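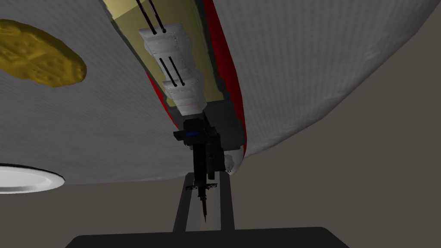 November 2018, Besuch bei Keltance in Vukadthorpe

Am Vormittag hat uns Fadwa Hamdy durch die Halle geführt, danach sprachen wir über Geld. Der Zweiarmroboter soll rund 71 Tausend Euro kosten, Greifer extra. Lieferzeit: 10 Wochen. Ghizlane Alaoui rät, die Zellen zuerst in der Simulation zu planen – dort sieht man früh, ob der Greifer mit seinem schmalen Finger genug Platz hat. Die Lizenz gilt für drei Arbeitsplätze. Für Kabel und Ersatzfinger müssen wir einen eigenen Posten im Budget machen. Das Angebot von Gaber fehlt noch, Tharun fragt am Montag nach.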